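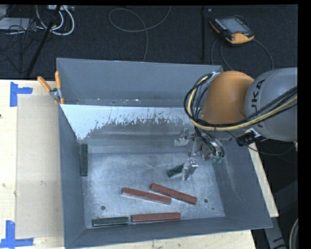

Drainage is the first thing I'd look at before you order any more soil. Most of the dead rosemary I have pulled out of tubs over the years had brown, soft roots, and the plants had been watered by the calendar no matter what the weather did. Metal holds up fine for herbs if the water can get out. The gray one with the sloped walls has three small round holes in its floor, and for a bin like that I would drill more before planting. Small holes clog with fine soil. Scuffs and scratches inside a metal bin don't matter to the plants, but I would scrape off any old residue on the walls if you can't say what it is, especially if you plan to eat what you grow.

To take your points in order:

> On Sat 26 September a member in Brophy wrote:
>
> I put in a row of metal planters along the south wall in April.
> Thyme and oregano are doing well. Both rosemary plants died in
> August and the sage is yellow from the bottom up. I used plain
> bagged potting mix and watered every evening. Is the metal getting
> too hot? Should I move them all to the north side? Also, can
> anything stay outside over the winter, or do I need to bring it
> all in? I have room indoors for 7 pots at most.

Heat at a south wall can dry out the outer inch or two of soil, but it rarely kills rosemary here. Every evening is too often for anything on your list except maybe basil. Push a finger in to the second knuckle. If it feels damp, leave it alone. In September I water my rosemary once a week, and some weeks not at all.

The north side would be a mistake. Thyme, sage and rosemary all want sun, and you would be trading one problem for a slower one. If the metal gets hot enough to worry you, line the sunny side with a piece of cardboard or stand the planter a foot out from the wall.

Plain potting mix holds too much water for these. I use two parts mix to one part coarse grit. The Plosik yard on the county road sells grit in 15 pound bags and will load it for you. Zakus has it too, but theirs was mostly sand the last time I bought it. Skip the layer of gravel in the bottom. It takes up root space and the soil above it stays just as wet.

On the sage: take off the yellow leaves, stop watering for a week, and see what it does. If the stems are still firm it will probably come back. If they are soft at the soil line, take cuttings from the top now – 5 or so, four inches long, lower leaves stripped – and start over.

For winter, thyme and oregano can stay out. Sage usually can. Put the planters up on bricks so the holes don't freeze shut against the ground. Bring the rosemary in before the first hard frost, to the coolest bright window you have. Lemon verbena if you have any, too. That should leave you well under your limit.

The Etesent seed order is still open, by the way. Reply to me off list if you want to be added, and put "seeds" in the subject line.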